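Sidberg Neighbourhood House
Minutes, general meeting
19/10/2020, 7.05 pm, main hall and on the video link

Present: Mostafa Lamrani (chair), Irena, Col, Bev T, Bev M, Joss, Anh. Online: Priya, Graeme (dropped out twice).
Apologies: Lorna, Dev.
Minutes: Joss

Last minutes
Read. Bev M's name was left off the working bee list, fixed. Accepted, Col / Anh.

Matters arising
Side gate latch still not done. Col has the part, wrong screws. Will try again.
Letter to council re the drain on Flerkico Street. Sent, no reply. Irena to ring.
Key register - two keys still out. Mostafa has one of them, handed it back during the meeting.

Money
Opening 3,140.50, closing 2,861.50, so down 279 for the month. Nearly all of that is the hot water repair. Hall hire nil again. Graeme asked if we can put the hire rate up once bookings are back. Priya against, regulars have had a hard enough year. Left until we have bookings to argue about.
Insurance renewal due shortly, Priya getting a second quote from Rovov.
Accepted, Bev T / Irena.

Seed library
61 people on the borrowing list now, was in the forties before winter. Tomatoes and beans went first, as always. Brassicas hardly touched, nobody wants them going into summer anyway.
Anh wants to stop the envelopes being returned with no name or year on them. Had a handful come back last week marked "pumkin?" and one marked nothing. Agreed: unlabelled seed goes in the lucky dip, not back in the drawers.
Discussion re saving seed from hybrids. Bev M will write half a page for the door.
Germination test on the old carrot seed, poor. Chuck it.
Motion: spend up to $50 on paper envelopes and a date stamp. Moved Anh, seconded Col. Carried.

Garden beds
Beds 3 and 4 ready to plant. Bed 7 full of couch grass, needs a proper dig and probably cardboard over it. Col has cardboard.
Tap on the north side drips. Joss to buy washers.
Long talk about the compost. Too much citrus, too many teabags with plastic in them. Irena to redo the sign, bigger letters this time. Graeme said the sign was fine and people dont read. Noted.
Mulch delivery: Tsuji Landscape can do a load for $100 delivered if we take it before the end of the month. Needs somebody on site to open the double gates. Bev T offered, mornings only. Agreed to go ahead. Moved Bev T, seconded Irena, carried, Graeme offline for the vote.

Spring swap
Still outdoors, still one way in and one way out. Sign-in sheet at the gate, own pens please. Sanitiser from the kitchen cupboard, check its not the empty one.
Plants in pots only, no bare root, after the mess last time. Jams and chutneys OK if sealed and labelled with date and what's in them. No eggs, Priya has looked into it and it's more trouble then it's worth.
Expecting some 50 through the gate over the morning if the weather holds. Wet weather plan is we put it back a week. Mostafa to decide by the night before and post it on the page.
Set up from 8, trestles out of the shed. Col bringing the ute. Anh wants the seed table in the shade this year.
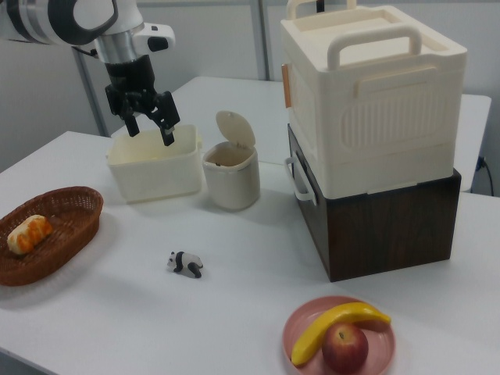
GENERAL BUSINESS

Noise. Neighbour at the back has asked that the mower not be used before 9 on weekends. Fair enough. Note to go on the shed door.

Library shelf. Full of old travel guides. Joss to cull, anything over ten years old goes to the op shop. Bev M wants first look.

Tuesday soup not starting up again until next year. Bev T disappointed, so are the people who ask her about it at the shops. The big pots are on loan to the scout hall in the meantime, Irena has it in writing.

Newsletter. Deadline is the last Friday of the month. Priya needs a recipe and something for the kids' corner. Col said zucchini slice. Col to send zucchini slice.

Fridge seal. Graeme (back online) thinks it can be glued. Mostafa does not. Get a price on a new seal first.

Thank you card to Lorna's daughter for redoing the noticeboard, all to sign before leaving. Online people, Joss will sign for you.

Actions
Irena: ring council, compost sign
Col: gate latch, cardboard for bed 7, ute, recipe
Anh: envelopes and stamp, lucky dip box
Joss: washers, shelf cull, note for shed door
Bev T: gates for the mulch
Bev M: hybrid seed half page
Priya: insurance quote, newsletter
Mostafa: swap weather call, book the mulch, fridge seal price

Next meeting second week of the month, same time, link will be re-sent as the old one has expired.
Closed 8.40 pm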